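Home | Journal | Back Issues | Submissions | Contact
Filed under: Toys and Collecting, Collector Studies

4. Sorting and valuing loose figures

4.1 The lots

The figures in this part of the study came from mixed lots sold without boxes. Wayne Bickerstaff bought the first two from a house clearance in Stellstead, and the third came from Gareth Catterall, who had kept it in a loft since his sons left home. Together they held 500 figures and a large number of separate heads, hats and hand tools. Most belonged to the Folosetti range, sold in blind bags, one figure to a bag, in series of 18. The rest were from Inditden, a cheaper range sold on cards, and are left out of the valuations below.

Collectors tend to say that a Folosetti figure is either complete or it is spares. We found that sellers use four or five grades between these two, and that the same word means different things at different fairs. Amber Tunstall asked 20 stallholders at the September fair to grade the same tray of figures. They agreed on the figures with cracked arms. They did not agree on faded printing, on replaced capes, or on whether a reissued hat makes a figure incomplete.
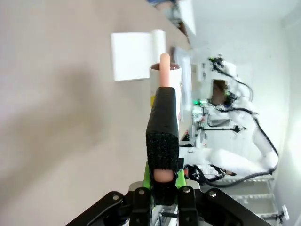 Figure 3. White cup and peach-coloured rod.

4.2 Identifying the series

Series marks on Folosetti figures are moulded under the left foot, but only from the fourth series onwards. Earlier figures have to be told apart by the torso print and the shape of the hip joint. Staniforth's checklist, still the one most collectors use, gives the torso prints in full but mixes up the second and third series diver. We followed the checklist except in that case, where we relied on sealed bags opened by Salamatu Asamoah.

The explorer and the lighthouse keeper gave the most trouble. Both were sold with the same brown boots, and children swapped the legs freely. A keeper with the explorer's legs is worth very little to a collector, yet such figures turn up often enough that two dealers listed them to us as a variant. We have found no sealed example and count them as swaps. 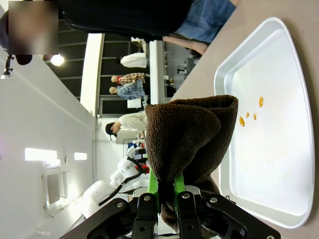 Cleaning was kept to a minimum, as sellers differ widely in how they treat old plastic and we did not want to add a further difference of our own. Figures were rinsed in cool water with a little washing-up liquid and left overnight. Printed torsos were never rubbed. Dark terry cloth of the sort in the picture sheds loops that catch in the hip joints, so we dried on plain cotton. A shallow white tray like the one beside it does suit the work well – a dropped hand or hair piece shows up at once.

4.3 Prices

Prices were taken from completed sales only. Asking prices ran well above these, mainly for the first series, where a single high listing is often copied by other sellers within a week. Mervyn Wragg let us see his sales book, which covers 100 Folosetti figures sold singly at fairs.

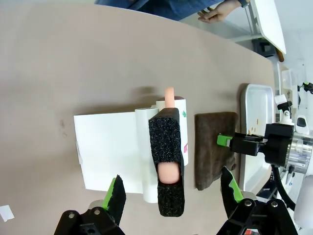

His book shows that a complete common figure and a complete scarce one were closer in price than collectors told us to expect. The larger gap was between complete figures and those missing one small part. The lighthouse keeper without his lamp sold for less than the lamp did alone. Wragg also noted the time of each sale, and his best prices were taken before ten on Sunday morning, when most buyers were other dealers.

Catterall's lot was valued separately, as it had never been through a dealer's hands. It held more first series figures than the other two lots, and fewer of them had swapped legs. The lamps were missing from all of the keepers in it. We return to missing parts in Section 5.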